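Cuaderno de taller. Abril, 9:40

Retomo lo de la compra porque Emilian Voicu quiere cerrar la lista antes de fin de mes y yo sigo sin verlo claro. Dejo aquí lo que pienso, para que luego no se diga que no avisé.

Sobre la mesa hay dos ofertas. La de Luvo son 4 pinzas de mano nuevas, con sus dedos, almohadillas de repuesto y un año de soporte. La de Ronel es un segundo brazo montado sobre columna, con instalación y dos jornadas de formación. Emilian quiere las dos cosas. Yo firmaría como mucho media oferta de Luvo, y la de Ronel la dejaría dormir hasta el otoño.

El argumento a favor de las pinzas es que cada persona más recogiendo demostraciones son más horas de datos. Sobre el papel, sí. Pero el mes pasado el cuello de botella no fue la falta de pinzas, fue la revisión. Tenemos grabaciones de ropa sin etiquetar desde febrero y la cola no baja. Si metemos cuatro equipos más, la cola crece cuatro veces más deprisa y seguimos siendo los mismos para mirarla. Se lo dije a Emilian y me contestó que "eso se arregla con software". Apuntado queda.

Luego está el desgaste. Luvo habla en su hoja de almohadillas "de larga duración", sin decir cuánto ni con qué material lo han probado. He pedido el dato dos veces y me mandan otra vez el folleto. Con las nuestras, lo que llevo anotado son 17 cambios desde que empezamos, casi todos en las sesiones de tela, y el precio del recambio no aparece en la oferta por ninguna parte. Sin ese número no puedo calcular el coste anual, y el coste anual es lo único que me van a preguntar en administración.
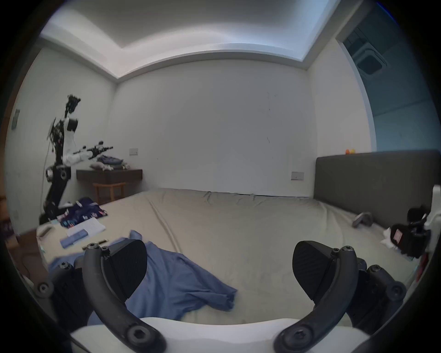 La tela sigue siendo lo que peor presupuestamos. Con cajas y botes uno sabe más o menos cuántas repeticiones hacen falta. Con una camisa arrugada no hay dos arranques iguales, y la estimación que pusimos en el plan de Morkcombe se quedó corta por mucho. Propongo que cualquier cifra de horas para ropa lleve un margen aparte, en su propia línea, para que se vea. Si lo escondemos en "varios" lo recortan en la primera reunión.

Del brazo de Ronel. El precio base no es malo. Lo malo es lo que no está dentro:
- la base, que va como accesorio
- el efector final, que sólo se vende con su adaptador
- el transporte, "a consultar"
- la renovación de la licencia a partir del mes 14

Sumado todo con lo que he podido sacar por teléfono, el brazo sale bastante por encima de lo que Emilian tiene en su hoja. Él ha puesto sólo el precio base y ha dejado la licencia para el ejercicio siguiente. Es legal, supongo. También es la manera de que el año que viene no quede para nada más.

Otra cosa que no veo: el espacio. Una columna más hay que ponerla en algún sitio, y hay que poder pasar con la pinza en la mano sin ir esquivando cables. Pedí a Ronel la huella en planta con el brazo extendido y me dieron la de la base sola. Hasta que no manden la otra no muevo un mueble.

Zamani, de momento, es la única que contesta a lo que se le pregunta. Ofrecen alquilar un brazo 12 semanas y descontar una parte si luego se compra. La cuota no es barata y no me gusta que el seguro corra de nuestra cuenta, pero al menos sabríamos si un segundo brazo cambia algo antes de pagarlo entero. Emilian dice que alquilar es tirar el dinero. Le recordé el escáner que compramos para Morkcombe y que lleva meses en su funda. No le hizo gracia.

11:15. Hablado otra vez con Emilian. Acepta pedir dos pinzas a Luvo en vez de cuatro, con la condición de que el precio unitario no suba. Subirá, pero que lo pregunte él. Lo de Ronel sigue abierto. Quiere una demostración en sus instalaciones y yo la quiero aquí, con nuestra ropa y nuestra cama. En su sala todo sale bien siempre.

Pendiente:
- precio y plazo de las almohadillas de repuesto, por escrito
- huella del brazo de Ronel extendido
- condiciones de seguro de Zamani, la letra pequeña entera
- contar horas reales de revisión de abril antes de pedir nada más
- preguntar si los tornillos de los dedos de Luvo son de medida normal o hay que comprarles también la llave

Si alguien tiene facturas de recambios que no estén en la carpeta, que me las deje en la bandeja. Me faltan por lo menos las de enero.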